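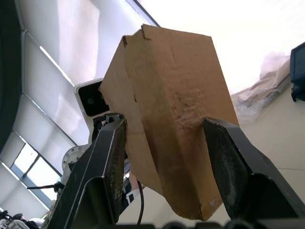 **Certhorpe - Formation aux métiers de la logistique**
**Module 2 : Le carton ondulé après usage - examen, pliage et orientation**
Support de cours remis aux stagiaires

## 1. Objet de la séance

La présente séance porte sur les emballages en carton ondulé à partir du moment où ils ont été vidés de leur contenu. Le stagiaire devra être en mesure d'examiner une caisse usagée, de la mettre à plat sans l'endommager davantage et de l'orienter vers la filière appropriée. Les notions de fabrication abordées au module précédent sont supposées acquises.

## 2. Rappels de vocabulaire

- **Couverture** : feuille de papier plane collée sur la cannelure. On distingue la couverture extérieure et la couverture intérieure.
- **Cannelure** : papier ondulé placé entre les couvertures. Elle assure l'essentiel de la résistance à l'écrasement vertical.
- **Rainage** : ligne marquée à la fabrication, le long de laquelle le carton est destiné à se plier.
- **Rabat** : panneau mobile servant à fermer le dessus ou le fond de la caisse.
- **Patte de collage** : bande étroite qui réunit les deux extrémités du flan.

Le terme *pli* désigne, dans ce cours, toute déformation linéaire, qu'elle suive ou non un rainage. Un pli situé hors rainage constitue un défaut.

## 3. Examen d'une caisse usagée

L'examen s'effectue sous un éclairage suffisant, les deux faces étant observées successivement. Une caisse aplatie se juge moins facilement qu'une caisse montée : les enfoncements y sont peu apparents et il convient d'incliner le carton pour les faire ressortir.

| Observation | Interprétation | Décision |
|---|---|---|
| Éraflures superficielles | Couverture marquée, cannelure intacte | Réemploi possible |
| Rides sur un panneau | Cannelure partiellement écrasée | Réemploi interne uniquement |
| Entailles à la jonction des rabats | Ouverture au couteau ou arrachement de l'adhésif | À apprécier selon la longueur |
| Bord inférieur déchiqueté ou recourbé | Perte d'appui, gerbage exclu | Recyclage |
| Auréoles, carton mou au toucher | Exposition à l'humidité | Recyclage, stockage séparé |
| Traces de graisse ou de produit | Fibre souillée | Refus de la filière papier |

Lorsque plusieurs défauts sont relevés sur une même caisse, le plus grave détermine la décision. Il n'est pas procédé à une moyenne.

## 4. Mise à plat

1. Retirer les adhésifs, agrafes et pochettes de documents.
2. Ouvrir les rabats du fond, puis ceux du dessus.
3. Rabattre les panneaux en suivant les rainages d'origine.
4. Chasser l'air à plat de main, du centre vers les bords.
5. Empiler les cartons dans le même sens, les plus grands en dessous.

Le piétinement des caisses est proscrit. Il crée des plis hors rainage, augmente le volume de la pile et expose l'opérateur à une chute. Le port de gants est obligatoire pendant toute l'opération, les chants du carton pouvant provoquer des coupures.

## 5. Étude de cas : le quai de Prultovdale

Le site de Prultovdale reçoit ses marchandises du fournisseur Ridura. Au cours d'un relevé effectué en août, 166 caisses vides ont été examinées à l'arrière du quai. Parmi elles, 74 ont été jugées réemployables et 21 ont été écartées de la filière papier pour souillure. Les autres ont été dirigées vers la presse à balles.

Les stagiaires traiteront par écrit les points suivants :

- calculer le nombre de caisses envoyées à la presse, puis la part des caisses réemployables dans l'ensemble ;
- proposer un emplacement pour la pile de réemploi - à distance des portes du quai - et justifier ce choix ;
- rédiger une consigne d'ouverture des colis, en cinq lignes au plus, visant à limiter les entailles.

## 6. Travail à remettre

Chaque stagiaire apportera à la prochaine séance une caisse usagée, mise à plat selon la procédure du point 4, accompagnée de la fiche d'examen complétée. Les fiches sont disponibles à l'accueil du bâtiment Acuña et doivent être rendues avant 9 h.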